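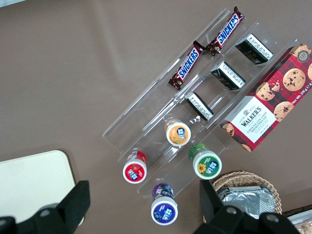

Snickers bars and Walkers chocolate chip shortbread share a clear tiered organizer.

January
By the Trila staff

The snack counter at Rimov is the first thing most tenants ask about, according to the woman who has run it for nine years. She orders the stock, sets it out before the building opens and answers the complaints.

"People want to see what there is," she said. "If it's in a drawer, they walk past it."

She used to keep everything in baskets. The candy bars sank to the bottom and the boxes got crushed. Last winter she switched to clear stepped trays, which she wipes down every Friday.

"Bars go end to end in one row. Small packs get their own row," she said. "The big boxes are a pain. A shortbread box is never going to fit in a channel, so it leans."

Her monthly budget is $592, and she went over it once, when the bill came to $613. Chocolate goes fastest, mostly after 2 p.m.

She has no plans to add more shelves. "I'd like one more tray, a wider one," she said - and then she went to take a delivery.

Print this article | E-mail this article

Contact Trila | Copyright Trila. All rights reserved. | Back to top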